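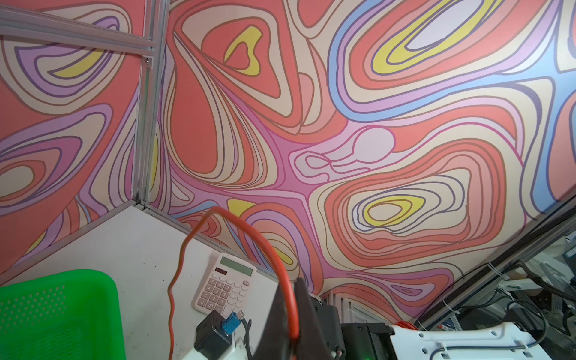
Patterned wall panel behind desk makes me tired, how to calm it without removing?

Asked by Roscoe Szabo, 16/09/2021

Hello everybody. In June I moved to a shared workroom in Pernmont and my table stands directly against a big printed panel. The pattern is like a map with height lines, but in coral, yellow, lavender and sky blue. On the first day I liked it very much. Now, when I do my accounts and look up from the calculator, my eyes do not find a place to rest. After an hour I read the same line of numbers again.

The panel belongs to the landlord and I am not allowed to paint it or to make holes. The table top is white and I can't turn the table, the room is too narrow. My small things are also colorful (I have a bright green plastic basket for receipts), and I wonder if this makes it worse. I can spend 800 in total, but I would prefer to spend less. What would you do?

3 answers

Answer from Lunora
I had nearly the same problem with a flower wallpaper. Please do not try to cover the full wall, it is expensive and the room becomes sad. You only need to cover the part which is in front of your eyes when you sit. Sit down as you normally sit, look straight, and ask someone to mark this area with paper tape. Try the tape first in a corner, because on some prints it takes the color off.

Then put a plain fabric there. I used gray linen on a curtain rod, and the rod lay on two free-standing poles, so the wall was not touched. Choose fabric without shine. If you take white, you will have the light from the lamp coming back to you. If you want it to fit the panel, take the palest color which is already inside the pattern, for you maybe the cream.

About the basket: I would keep it. One strong green thing on a white table is easy to find, and you look at it only when you need a receipt. I would change it only if it stands between you and the wall.

Answer from Dedirix
just paint it, landlords never check

Comment from Roscoe Szabo: Thank you but he has his office on the same floor.

Answer from Stockdale
Before you buy fabric, check your light. A strong pattern is more tiring when the wall is brighter than the paper on your table. I moved my lamp lower, so it lights the table and leaves the wall a little dark, and this was already half of the solution.

Also the work itself can change place. When I add long columns I put the papers more near to me and tilt them on a stand, so my head goes up less often. A desk screen of felt is another possibility, the type with clamps for the table edge. Measure how thick your table is before ordering. I ordered 2 and had to send both back, as the clamps were too small.

I don't agree completely with Lunora about the cream color. On my wall it became yellow in the evening. Ask for a piece of the fabric and hang it for 8 days before you decide.

Comment from Roscoe Szabo: The lamp I moved today, it is better already. For the fabric I will ask for samples, cream and also a light lavender. Does felt collect much dust?

Comment from Stockdale: Yes, but a clothes brush is enough.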